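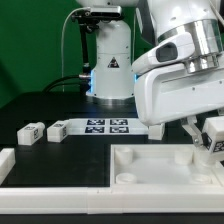
Zuddale Meditation Bench, six months in

My knees retired from cross-legged sitting before the rest of me did, so in the spring I bought the Zuddale folding bench. I have used it most mornings since, plus two weekend retreats and one very long puja at the Neltberg center, and I feel ready to complain about it properly.

It comes in a flat box with two hinged legs, a seat pad and a leaflet that promises "effortless dignity." Getting it out of the box took some effort and cost me some dignity. After that the setup is quick. The legs swing out, two magnets click, and you kneel with your shins underneath and lower yourself like someone testing bathwater.

The height is good. I'm on the tall side and my feet stayed awake for a full 40-minute session, which they had never managed on a round cushion. The seat tilts forward a little and your back more or less straightens itself. Jinfeng Lu, who leads our Sunday practice and has sat on a folded blanket for decades, tried it for one round of refuge prayers and said it was "very comfortable, maybe too comfortable." I have chosen to take this as praise.

Now the complaints. The magnets are loud. In a kitchen you wouldn't notice, but in a shrine room, thirty seconds after the closing bell, folding this thing sounds like a stapler. I now leave it open and carry it out under my arm like a small sheep. The pad is held on with two strips of Velcro and wanders to the left, so by the dedication of merit I am usually facing a slightly different direction than when I started. And full prostrations mean shoving the bench aside every time, so keep a flat mat for those.

I also borrowed a Skudance, the fixed-leg rival, from Shengli Ding for a week. It's heavier, uglier and completely silent. If you only sit at home, buy that one. It won't fit in a carry-on, though, and the Zuddale will, next to a text folder and a pair of socks.

The maker says they'll have a softer latch out in November, sold separately, naturally. I'll probably order it.

Four stars. One off for the stapler.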